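Bench notebook, December
Kanness bench, dispensing by weight, entry 5

Checked the scale before starting. Read 100 g on the 100 g check weight, no drift over 5 minutes. Covered the bench in brown again; the last sheet had stained through.

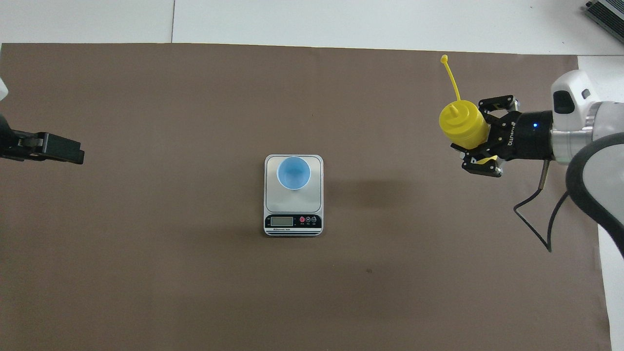
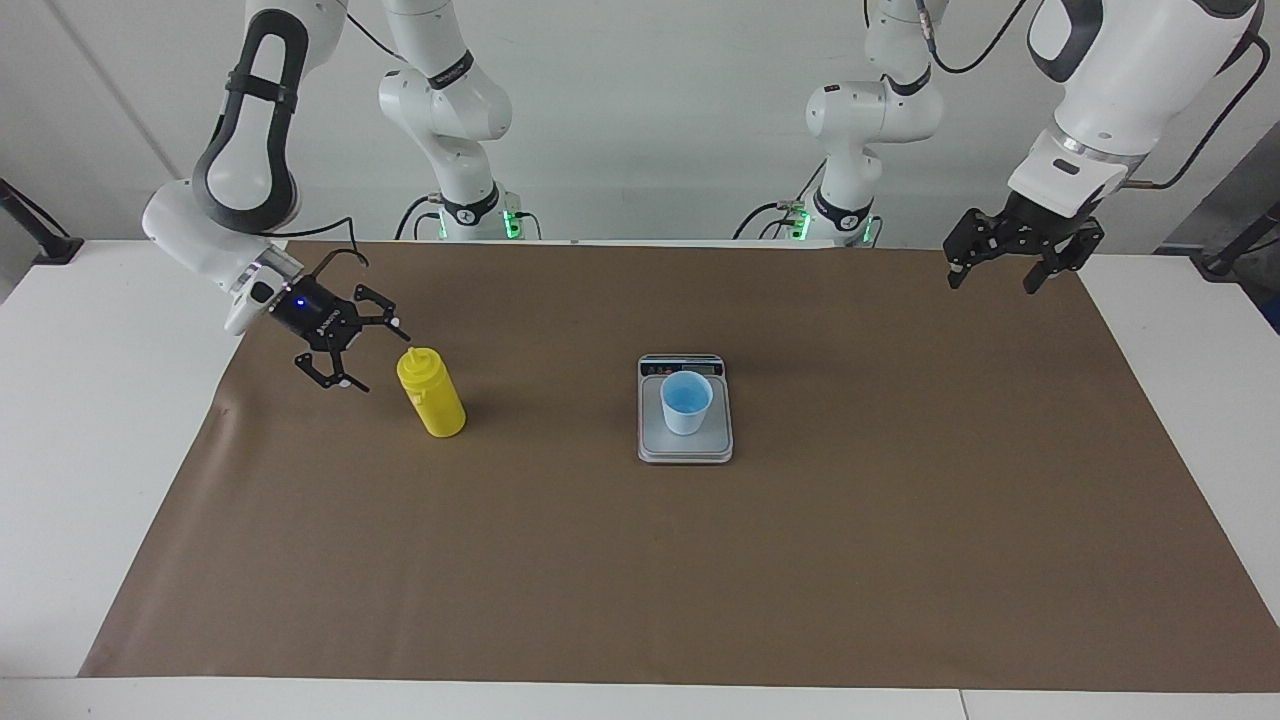
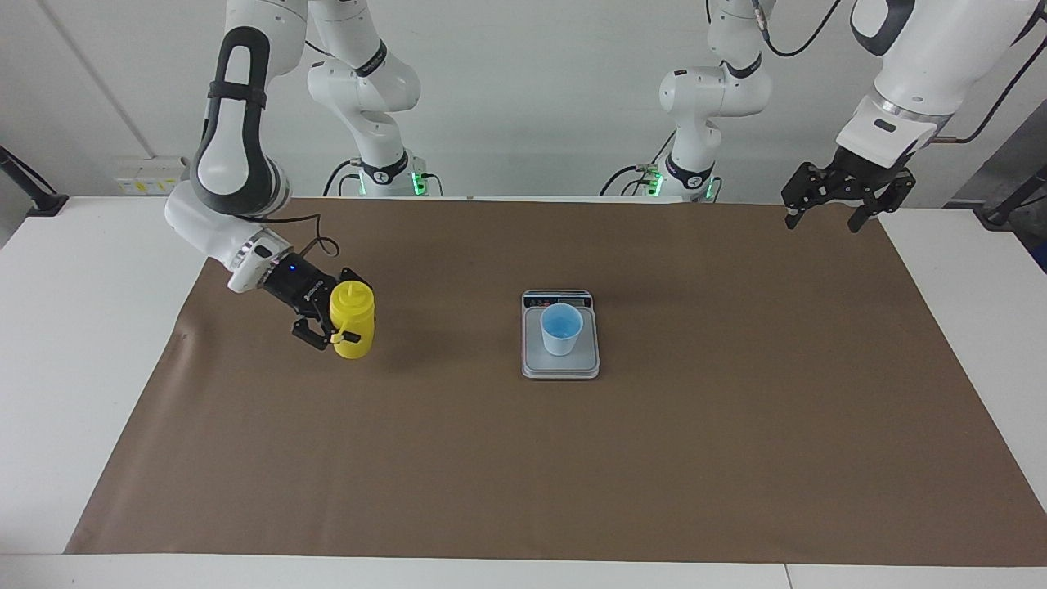 Yellow squeeze bottle, small scale, brown cover on the bench.

Target is 5 g per dispense. The Horgan procedure says to tare with the cup on the platform, then add from the bottle held over the centre of the cup. The platform is small - a cup set near one edge gives a lower reading than one in the middle, so the cup position goes in the log as well as the weight.

Tilludlow syrup is thicker than the Drotura one and keeps stringing off the nozzle after the squeeze stops. Wait 5 seconds before recording. Wipe the nozzle between runs, colour of the wipe doesn't matter.

To do: new batteries for the scale, label the second bottle, ask stores for a wider cup. Auto-off is still too short and loses the tare.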